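Home Features Columns Back Issues Newsletter About Us

Search articles
Enter keyword
Go

The Long Goodbye to a Callback

Anneli Vuorinen keeps a printout taped inside the door of her office closet, where visitors won't see it unless they are hanging up a coat. It is a single function, 80 lines long, and it takes another function as its last argument, which takes another, and so on down the page until the code is squeezed against the right margin like passengers on a late bus. She wrote it herself, in the early days of Oka, and she is fond of it the way you might be fond of a first car that caught fire.

Oka is a scheduling program for small ferry lines. It decides which crew goes on which boat, and it has been running, in one shape or another, for 11 years. I spent a good part of June with the people who look after it, partly to learn how a team moves an old program over to async and await without stopping it, and partly (I'll admit it) for the cinnamon buns, which Ritva Nurmi brings in at ten in the morning and which are gone by a quarter past.

The trouble with callbacks, as Ritva explained to me between bites, was mostly errors. When a crew list failed to load, the failure came back as the first argument of a callback, and whoever wrote that callback had to remember to look at it. Most of the time they did. The rest of the time the program carried on cheerfully with an empty list, and somewhere down the coast a boat had no deckhand assigned to it until a dispatcher noticed and picked up the phone.

"You could read the whole file and not see it," she told me. "It looked like every other file."

So they began at the bottom, with the little library named Giler that talks to the database. Onni Halonen wrapped its seven main calls so that each returned a promise but would still accept a callback if you handed it one, and for a long while both styles lived side by side. I asked him whether that wasn't confusing, and he thought it over for quite some time before saying yes, very, and going back to his typing.

The first real surprise came from loops. Somebody had turned a tidy old forEach into one with an async function inside it, and it seemed fine on a laptop with three boats in the test data. With a full summer timetable, the save step ran before the loads had come back, and forEach doesn't wait for anyone. They changed it to a plain for loop with an await in it, which was correct and terribly slow, and then to Promise.all, which was fast and opened so many connections at once that the database refused the lot. What they settled on, and what Rūta Paulauskas still defends warmly at lunch, is working in batches of 30. It isn't elegant. She picked the number by trying others until the complaints went away.

Rūta has strong feelings about the word await, too. She likes to see it on a line by itself, with the result given a proper name, so that a tired person reading the

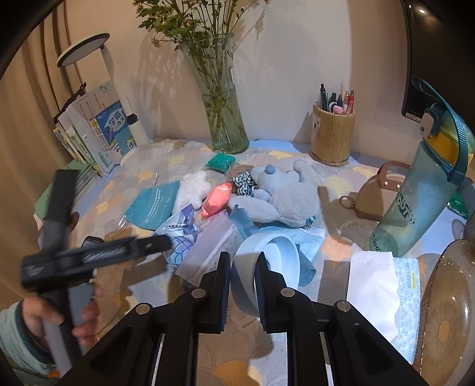

code at the end of a shift can tell where the program might pause and what it will be holding when it wakes up again.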